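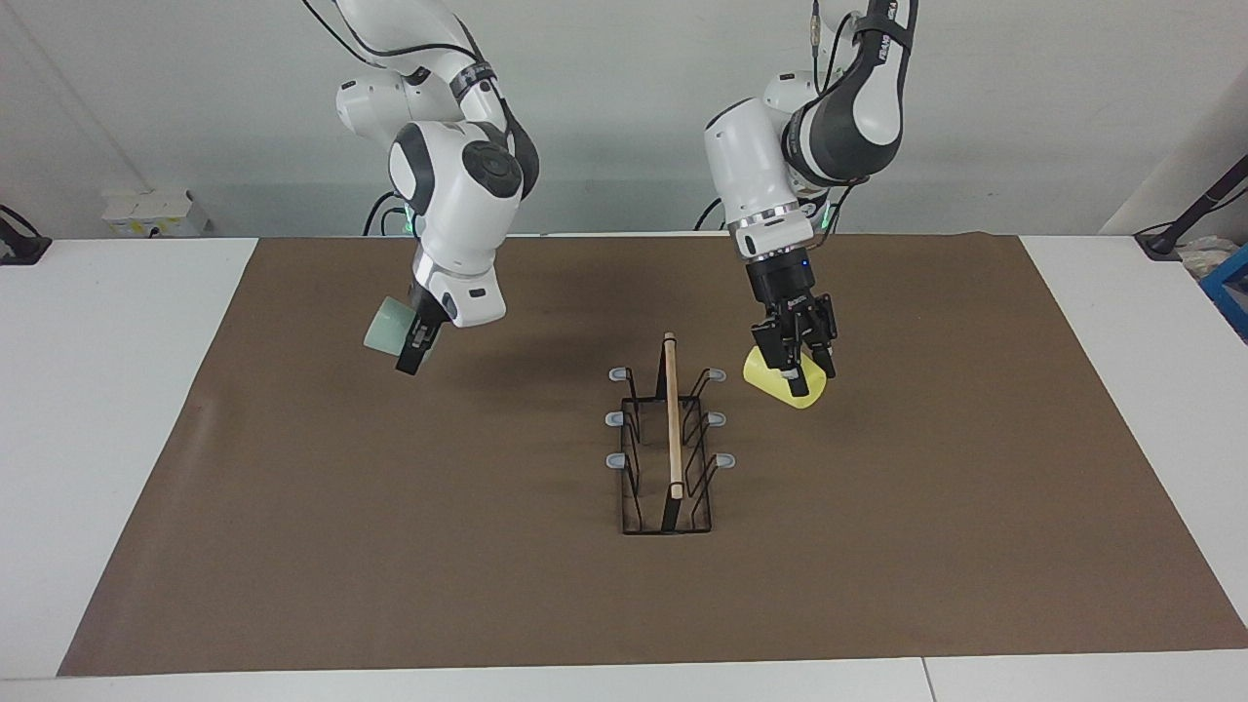

> Can a rider move one transponder between two bikes during a meeting?

The same unit may be used on both bikes, provided the second bracket is fitted before scrutineering and the change is reported to timing before the next gate.

The longer reply to the points in the earlier message follows.

> We had a rider at Malley with no times for the second moto. He had swapped to
> his spare bike between races and put the Zukenix unit on the left fork guard,
> same as on the first bike. Laps one and two were recorded, then nothing. The
> green light was still flashing when he came in. He was scored by hand in the
> end, but the lap times are missing from the sheet. Is this a fault in the
> unit, or in the loop? Number was 421 if you want to look at the log.

I have been through the log for 421. The loop was working. Every other rider in that moto has a full set of passings, and signal strength across the finish line is level from start to end.

His first two passings are weak, and the hit count drops from 19 on the first lap to 5 on the second. After that the decoder has too few hits to accept a passing, so it writes nothing. A flat battery gives a different pattern: the count stays normal and the voltage field falls. His voltage was fine.

My reading is that the unit turned in its bracket. The Zukenix aerial is directional and has to sit upright, with the clip at the top. If it lies on its side the signal across the loop is much reduced. The Vudo guards on the spare bike have a deeper curve than the standard ones, and the bracket only touches at the edges. One cable tie will not hold it there. Use 2 ties, crossed, and a rubber pad behind the bracket.

The flashing light shows charge only. It says nothing about whether the loop can hear the unit.
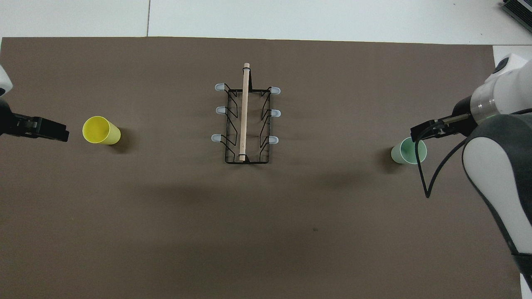
Yellow cup, brown mat, white tabletop.

On lap times for hand-scored riders: finishing position stands, as does the lap count. Times can't be added afterwards unless the lap scorers wrote down the clock at each passing, and at Malley they wrote down numbers only. The sheet will stay as it is.

For Hebden in May, the practice loop will be left switched on through the first free session. Anyone with a spare bike should ride both across it and check the screen by the timing hut. A hit count in double figures at race speed is good enough. If it is lower, move the bracket before qualifying and try again.

Rental units have to be back at the hut within half an hour of the last moto.

Last updated: 20/03/2025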